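讲稿备注(自己看的,不要投屏)
题目:餐具分拣套件试用汇报,Godmont 桌面单臂 + 夹爪包
最后更新:4月

开场,别超过 2 分钟。先问一句在座有谁管后厨或者食堂的,举手的多就少讲参数,多讲摆台和收餐。举手的少就直接进第二节。

自我介绍一句话带过。Jinton 那边的项目不提,有人问再说。

要讲清楚:今天是试用评价,不是发布会。Godmont 借了套件给我们,没给钱,稿子他们也没看过。Adesuwa Akpan 是他们的技术支持,人在后排,安装上的问题可以直接问她。

一、套件里有什么

桌面臂一台,手指一对,腕部小相机一个,软件授权按年算。手指是塑料的,尖头,中间留一条缝。这个形状是重点,停一下,让大家看清楚。

为什么讲手指不讲臂:臂大家都差不多,买哪家都能动。餐具这个东西麻烦在细、滑、反光,柄还扁。平口夹爪我们以前试过,夹勺子可以,夹叉子一歪就转。尖头夹的是颈部,接触面小,但是位置准。柄可以从两指之间的缝里顺下去,不用躲。

(这里放图,等三秒再说话)

铜色这把叉子,夹在颈上,齿朝上立着。后面摆台要的就是这个姿态,尖头夹颈,柄留在缝里。手指内侧斜面颜色有点浅,像是磨的,也可能是灰,有人问就照实说,没有拆下来查。
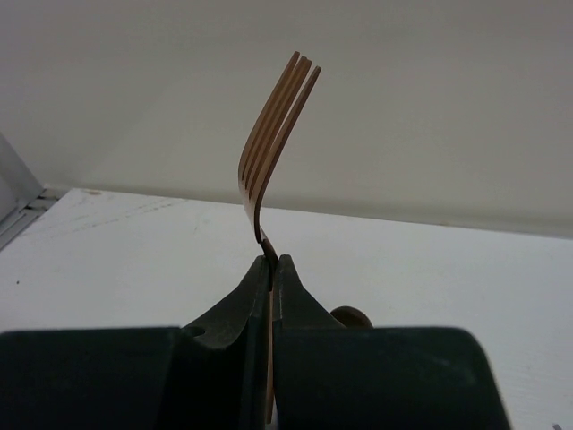

二、安装和标定

拆箱到能动,一个上午够了。说明书英文的,中文版有但是翻译得比较随意,“夹持”和“加持”混着用,提一句,大家会笑。

步骤快速过:
1. 底座固定到桌面。桌子要稳,晃的桌子别试
2. 接电,接急停。急停先按一次,看臂停不停
3. 装手指,螺丝别拧死,标定完再紧
4. 跑标定程序,按屏幕提示走
5. 录示教点。我们录了 16 个,他们默认模板给 6 个,不够用

第 5 步多说两句。模板里的点是按餐具平铺在托盘上设的,我们是插在收纳架里,叉子勺子互相靠着,角度都不一样。点少了臂会从旁边扫过去,把架子带歪。Liao 在这一步花的时间最多,讲的时候记得谢他。

白桌面的问题。白桌子加白架子,相机找边不太行,架子边缘时有时无。我们的办法是改灯的方向,让架子有影子,识别稳一些。Adesuwa 说下一版软件会处理,什么时候出没说,别替人家承诺!!

三、难的情况

平铺的不讲了,太简单。讲混放的。

收纳架是斜口的,里面有隔断,一级一级的。真实食堂里没人会按格子插好,叉子横着搭在最前面,别的柄从它旁边过,相机看过去就是一团线。勺子反而容易,勺头宽,轮廓完整。筷子放最低那格,又细又白,跟架子一个颜色,是目前最头疼的,这次试用没纳入评分,要主动讲,别等人问出来。

讲图时指三个地方就行:立着的铜色叉子,右上斜靠的金色叉子,还有横在前面、齿朝左伸出架子的那把。三把是交叉的。先拿哪把?横的先拿比较合理,它搭在外面。软件默认是按识别置信度排序,不看谁压着谁。这个要在设置里手动改,菜单藏得很深,在“高级 - 任务 - 顺序”下面。

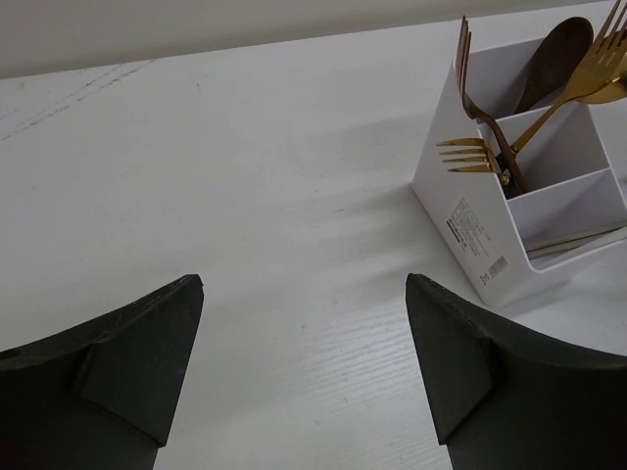
顺序改了以后,还有个张开宽度的问题。默认张得很开,在空桌面上没事,靠近架子就容易碰到旁边的柄。我们给每类餐具单独设了张开量,叉子最窄。设完记得存,关机不存会丢,我丢过两回,气死。

夹持力。铜色和金色的叉子表面怕划,力要往小调。但是太小柄会滑。没有万能值,拿自己的餐具试。不要拿客户的餐具试(Hemanville 那家酒店的教训,可讲可不讲,看时间)。

四、值不值

结论先说:量小的店不值得买,量大的可以谈租。

适合的:餐具种类固定、每天同一套、有人能在旁边看着。中央厨房、航食、宴会厅的备餐间。
不适合的:餐具经常换,筷子占大头的,桌面位置不固定的。

国内食堂筷子占大头,所以这一条基本就筛掉一大半了。讲到这里语气别太冲,人家技术支持在场。

优点:手指形状是真的好,愿意单卖的话我会买。标定流程清楚。急停反应快。
缺点:模板太少,白底识别弱,顺序逻辑要自己改,中文文档。还有噪音,换气扇一开就听不见了,所以算半个缺点吧。

价格这页不要念数字,合同还没谈完。有人追问就说会后找 Adesuwa。

五、可能被问到的

能洗吗?手指可以拆下来擦,整臂不行。防水等级以他们的资料为准,我不背。
刀呢?没试。安全评估没做完之前不碰刀。
能不能边收边分?现在这套不行,餐具要先进架子。
要不要会编程?示教不用。改顺序逻辑要会一点点,能看懂配置文件就可以。
坏了怎么办?手指是易损件,自己换。臂的问题寄回去,周期问厂家。
跟人一起干活行不行?我们是隔开的,人手伸进去之前先按急停。这个没得商量。

时间控制:全程 40 分钟含提问。超时就砍第二节,第三节一定要讲完。

现场演示如果不顺,别在台上调参数,上次调了半天,底下人都走光了。直接跳下一页,会后再演。

备用:遥控笔电池,转接头,水。提前把投影的亮度调低一点,白桌面那张图太亮了后排看不清架子的边

分享 6 | 评论 2
联系我们 | 版权所有,转载请注明出处 | 返回顶部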